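Paint, again

2025-04-17

Ok quick one, I have to be out the door in 30 minutes and the second coat is drying so I can't do anything in there anyway.

Back bedroom. The one that was yellow. If you've been reading since we moved to Soddale you'll remember the yellow, I complained about it enough. Landlord-yellow, like old piano keys. Lived with it for two winters. Then in December I was up a ladder changing a bulb and looked at the ceiling line, all wobbly where somebody had given up on cutting in, and that was it. Decided. Took me until now to start, obviously.

So, color. I wanted dark. Everybody said don't go dark in a small room. My sister said it, the guy at the paint counter said it, Rafferty Greenberg from next door said it over the fence without even being asked. He has a cream house. Cream everything. Nice man.

Tried four sample pots. The first was a gray that went purple after lunch. Second one was called Flaswood, a green, lovely in the pot, hospital on the wall. Third I don't even remember. Fourth was Issahaku, sort of a smoky blue, and I nearly went with it. Had the tin in my hand. Then put it back and drove home and sulked.

Thing about sample pots: paint them on cardboard, not on the wall. I knew this. Did it on the wall anyway, so then I had four ugly squares to sand down because the edges show through. Lost an evening to that. Move the cardboard around the room, morning and night, lamp on, lamp off. The corner by the door is a completely different color from the rest of the room, whatever you put there.

Prep was the usual misery. Washed the walls with sugar soap, filled the holes, sanded, filled the ones I missed. There was a shelf in there once, a big one judging by the plugs. 12 holes in one wall!! And behind the radiator somebody had just painted round a sticker. It's still there a bit. I scraped what I could reach.

Primer. Don't skip it over yellow. I skipped it in the hall last time and it took three coats and still looked like weak tea underneath. Got the Wiken one, 18 for the tin, smells awful but it grabs. Windows open all day, wore my coat.

Then first coat last night, and of course it looked terrible. Streaky, patchy, roller marks everywhere. I always forget this bit. I stood there at eleven at night thinkng I'd ruined the room. Went to bed cross. 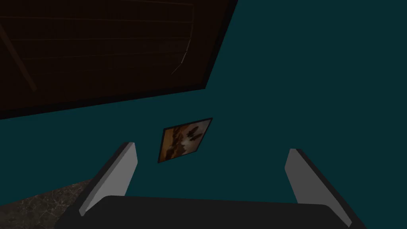 This morning it was better. Not good, better. The second coat evens it out if you keep a wet edge and don't keep going back to fiddle. I fiddled. There's a spot near the socket I'm going to be looking at forever.

Things I'd tell myself: buy the good tape. Take it off while the paint's still a bit soft. Wrap the roller in a plastic bag between coats and don't wash it every time. Eat first.

Still to do: baseboards, the inside of the closet (maybe, who looks), and the ceiling which I swore I wasn't going to touch and now looks filthy next to fresh walls. So that's another weekend gone. Cost so far is 55 plus the primer, and that's not counting the samples, which I'm choosing not to add up.

Curtains are a whole seperate argument. I want plain linen, my sister is sending me links to things with birds on. If anyone has hung a heavy rail into crumbly plaster let me know what plugs you used, the last lot just spun.

Right, shoes. Paint in my hair, going anyway.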